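克洛登失踪工人案：公司称“已尽全力”，家属只等到一份两页纸的通报

基尔代尔消息　赫尔米公司八月在克洛登矿区失去联系的12名外籍工人，至今下落不明。公司本周向家属发出通报，称搜寻工作“取得实质进展”，但通报全文只有两页，没有说明进展是什么，也没有提到任何一名工人的姓名。

这12人受雇于赫尔米公司的分包商禅桥，负责修建矿区通往基尔代尔的公路。据公司说法，一支车队清晨从营地出发，上午与调度室失去联系，车辆随后在路边被发现，车上无人。当地武装人员被怀疑与此事有关，不过迄今没有任何组织公开承认，也没有人提出过赎金要求，至少公司是这么说的。

赫尔米公司发言人克雷森西奥·塞普尔韦达在基尔代尔对记者表示，公司从第一天起就与有关部门“保持密切沟通”。记者问是哪些部门，他回答说不便透露。记者又问公司是否派人到过发现车辆的地点，他说相关工作“正在按程序推进”。同样的措辞在他上一次见记者时已经用过一遍。

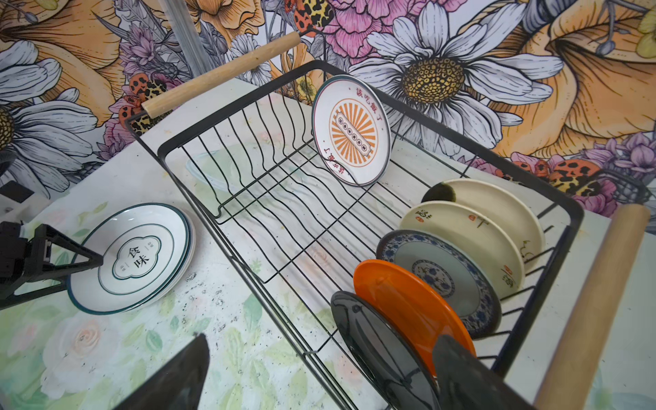 盘子上印着“该吃饭了”四个字。

家属方面掌握的情况与公司的说法有几处对不上。通报称车队配有护卫，而一名曾在同一营地工作、不愿具名的司机说，护卫车在出事前就已经停用，理由是节省开支。通报称失联后“立即”启动应急预案，家属接到第一个电话却是在第二天傍晚，来电的是禅桥的一名人事职员，对方问的是银行账号有没有变动。

禅桥没有回应有关护卫车的提问，只在一份书面答复中表示，公司“高度重视员工安全”，并称营地的安保安排由赫尔米公司负责。赫尔米公司则说，路上的安保属于分包合同的范围。两家公司都拒绝出示合同。

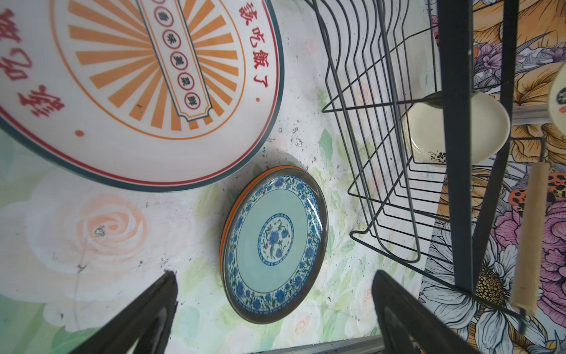

代表其中九个家庭的律师乌尔迪斯·卡兹劳斯基耶内说，她三次要求查看调度室当天的通话记录，三次得到的答复都是记录“正在整理”。“一个上午的通话，整理到现在，”她说，“我想知道他们整理的是什么。”

她还质疑公司公布的搜寻规模。赫尔米公司称先后动用170人参与搜索，覆盖了公路两侧的山谷和废弃村庄。记者向克洛登一带的几名居民打听，有人说见过两三辆皮卡在公路上来回，有人说什么都没见到。公司没有说明这170人分属哪些单位，是同时出动还是多次出动累加的人次。塞普尔韦达被问到这一点时说，数字“来自现场团队”，随后结束了提问。

赔偿问题同样没有着落。禅桥向每个家庭发放了1,000美元的“生活补助”，领取时须在一份文件上签字。卡兹劳斯基耶内展示了文件的副本，其中一条写明，签字人同意在调查结束前不就此事接受媒体采访。已有四个家庭签了字。禅桥在书面答复中说，该条款属于“标准格式”，目的是保护工人的安全。至于家属不接受采访怎样能让失踪者更安全，答复没有解释。

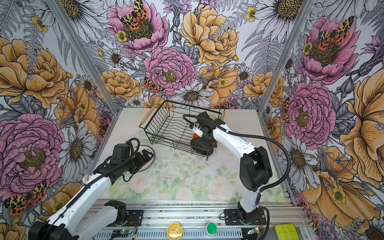

官方的态度也不比公司清楚多少。基尔代尔地方当局先是表示已锁定工人可能被关押的区域，几天后又改口，称此前的消息“未经核实”。一名地方官员私下对记者说，最初的说法来自一个中间人，此人后来不再接电话。当局没有公开解释为什么会在核实之前对外发布，也没有回答该中间人是否收过钱。

通往克洛登的公路目前已恢复施工。赫尔米公司说新的护卫措施已经到位，细节出于安全考虑不予公布。两名仍在营地的工人通过电话告诉记者，他们看到的变化是大门口多了一道登记手续，出车时间改到了上午九点以后。其中一人说，合同到期他就走，但护照还在公司办公室里。禅桥对此的说法是，护照由公司“统一代管”，工人可随时申请取回。那名工人说他申请过，还没有拿到。

家属要求公司公布车队的行车路线、当天的通话记录和护卫安排，并希望由与两家公司没有业务往来的人员主持调查。赫尔米公司表示会“认真研究”这些要求，没有给出答复期限。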